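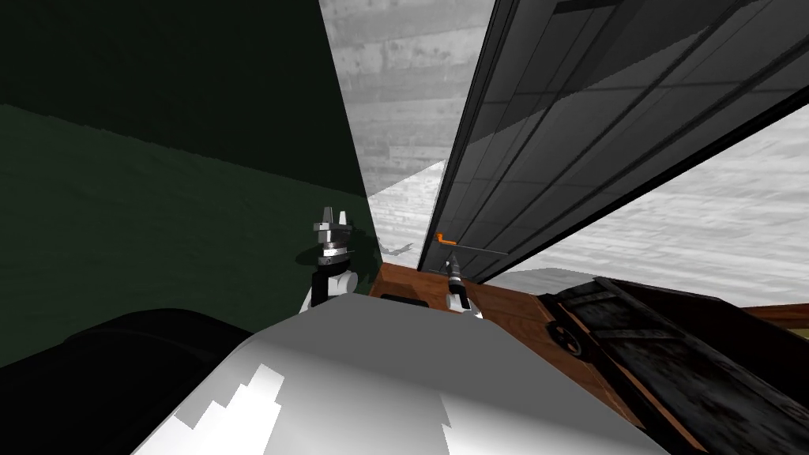

Subject: Re: can they do chores yet

> Betness says its kitchen policy is ready for homes. Has anyone here
> tried it on cabinets and doors?

We ran it in simulation in October. Out of 483 door tasks it finished nearly half, and most failures came at the handle. Wiping counters went better. Drawers took 5 minutes each, which I can beat with my hands full.

My answer is no, not for a house with people in it. For one fixed job on a shop floor, maybe. The Trurnia folks have 18 arms sorting parts and seem happy.

I can send the logs if you want them.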